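Storing garbage bag rolls once they are out of the box
Cilanden Home Forum – Cleaning and Storage

The boxes my garbage bags come in always fall apart under the sink, and then the rolls get everywhere. I have two rolls going now and the outer bags keep coming loose. Is there a decent way to keep them?
Posted by Fiadzo, May 24, 2025

Besent
Stand them on end in a plastic tray. I have done this since December and it works fine. Get a tray with a raised rim so the rolls can't slide off when you pull it out.
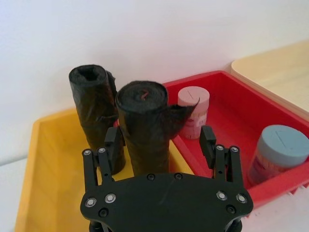

Black bags upright in the yellow tray, red tray next to it.

The outside bag will still unwind a little. I put a wide rubber band low on each roll – not too tight, or the bag tears when you pull. If your rolls have a hollow core you can also take bags from the middle, but that only works until the roll gets thin.

Clumus808
paper towel holder. done

Cilanden172
A holder only takes one roll at a time, and Fiadzo has two. I would go with the tray. Measure under the sink first. Mine was 3 inches too wide for the pipe and I had to take it back.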